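# Budgeting for a small robot arm when the arm is the cheap part

I run a three-bench shop that does soft goods and small assemblies, and last spring I talked myself into buying a robot arm. I'm glad I did! But I got the budget badly wrong the first time, so I've written up how I'd plan it now, in the order I'd do it. If you already own an arm and you're shopping for the stuff that goes on the end of it, skip to step 3.

## Step 1: Write the job down before you look at a single price

One job. Mine was handling long thin white rods next to black cloth, which sounds like nothing until you ask a machine to do it. Yours might be lids, or trays, or putting the same part in the same box all afternoon.

On one sheet of paper, write:

- what gets picked up, with its longest and thinnest measurement
- what it weighs (use a kitchen scale, guessing is how I ended up with the wrong fingers)
- what it's sitting on or next to
- how fussy the placement has to be
- how long a person takes to do it now

Take that sheet with you into every sales call. I had two calls before I'd made mine and I came away from both wanting a much bigger arm than I needed.

## Step 2: Split your money into four pots

My first spreadsheet had one line on it. It said "robot." Please don't do that.

**Pot one, the arm itself.** Reach matters more than you'd think and payload matters less, at least for light work like mine. I bought a used Vindness arm from a reseller and it has been fine. Ask for the hours on the joints and ask to see it move before you pay.

**Pot two, everything past the wrist.** Gripper, fingers, the camera, the bracket for the camera, the cable for the camera, and then the longer cable for the camera. My gripper was $1,366 and I thought that was the end of it. Then came a second set of fingers at $323, plus $100 in mounting hardware I could have sworn was included. Read the packing list on the quote line by line. If it doesn't say "bracket," you aren't getting a bracket.

**Pot three, the bench.** You need something flat, stiff and plain. I went with a light gray top and I'd do the same again. The old bench wobbled when the arm stopped quickly, so I spent $280 on bracing and feet. Boring money, well spent.

**Pot four, your own time.** I left this one out completely. Setting up took me most of May, mainly early mornings before the phone started. Put your own hourly rate on it even if you never pay yourself, and look at that number before you turn down the setup package.

## Step 3: Price the gripper against the real part

This is where I'd slow down. Spec sheets for grippers give you a stroke and a force, and both can look perfect on paper while the fingers can't get near your part.

Mail the supplier your parts. Real ones, a handful, including the slightly bent ones from the bottom of the bin. I sent a padded tube of rods and a square of the black fabric to Plistau, and asked them to try the standard fingers and the narrow ones. They wrote back that the standard pair was too wide for my spacing, and I swapped the order before it shipped. The postage was the best few dollars in the whole project.

Things worth asking while they have your parts on the bench:

1. How close can the fingers get to the surface?
2. Do the finger tips come off by themselves, or do you buy the whole finger again?
3. Is the tip shiny or matte? (Shiny ones throw reflections into a wrist camera.)
4. What's the lead time on a spare pair?

Get the answers in an email so you can compare them later. Phone answers evaporate.

## Step 4: Rent or borrow the camera before you buy it

A wrist camera is so close to the work that your own gripper takes up part of the view, and black fingers near black fabric can get hard to separate. I'd assumed any little camera would do. What I'd budget for now is a trial period, even if the supplier charges for it, and a cheap adjustable lamp.

During the trial, save a bunch of stills and just look at them with a cup of coffee. Can you tell where the part stops and the background starts? If you struggle, the software is going to struggle too, and that's a lighting or bench color expense you want to find *before* the purchase order goes out.
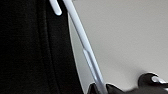
*Wrist camera view: white rod on a steep diagonal, black fabric to the left, plain gray on the right.*

Look at both sides of your part when you do this. White against black is an easy edge. White against light gray is a softer one, and I'd want to test it under the lights I really use, at the time of day I really use them. Also check how much of the picture the fingers cover down at the bottom, and whether they're blurry. If the bit you care about is right at the fingertips, ask about a different camera angle or a longer bracket, and get that priced on the same quote.

## Step 5: Compare quotes on the same sheet

I asked for prices from Softić and Hescombe as well, and the three quotes looked so different that I couldn't tell who was cheaper. So I retyped them all into my four pots. Cables, shipping, training, spare fingers, all of it, with a big fat question mark anywhere a quote said nothing. Then I emailed each supplier their own question marks. Two of the totals went up, and my favorite changed.

Hold some money back, too. I'd keep enough for one more set of fingers and one more trip to the hardware store, and I wouldn't tell the sales rep it exists.

## Step 6: Buy in stages if you can stand it

Arm and bench first, then the gripper with one set of fingers, then the camera once you've done your trial. It's slower, and you'll be itching to get going (I sure was), but each stage teaches you something about the next order. Check the return terms at every stage, and keep the boxes until the terms run out. I have a whole shelf of empty boxes and I've used two of them so far.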